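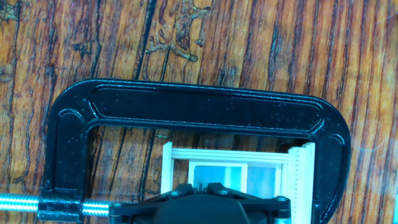
Old wood with a black C-clamp on it.

By Lucero Espinoza
July

I drove out to Rarkley on Sunday for the barn wood sale and came home with way more than I planned (my poor back seat!). The sale opened at 8 in the morning, and by the time I'd parked there was already a line down to the road.

Kerstin Wunderlich, who runs it, told me she had over 1,000 boards this year, most of them from two barns pulled down near Nornar. Last year she had 800 and sold out before lunch. Prices started at four dollars a board, and the wide ones went fast, so I grabbed mine first and got my coffee later.

I spent 80 dollars and I'm making a bench, or maybe a shelf, I keep changing my mind. Whatever is left goes on sale again next weekend at the Cuervo feed store, same hours. Bring gloves and cash, they don't take cards.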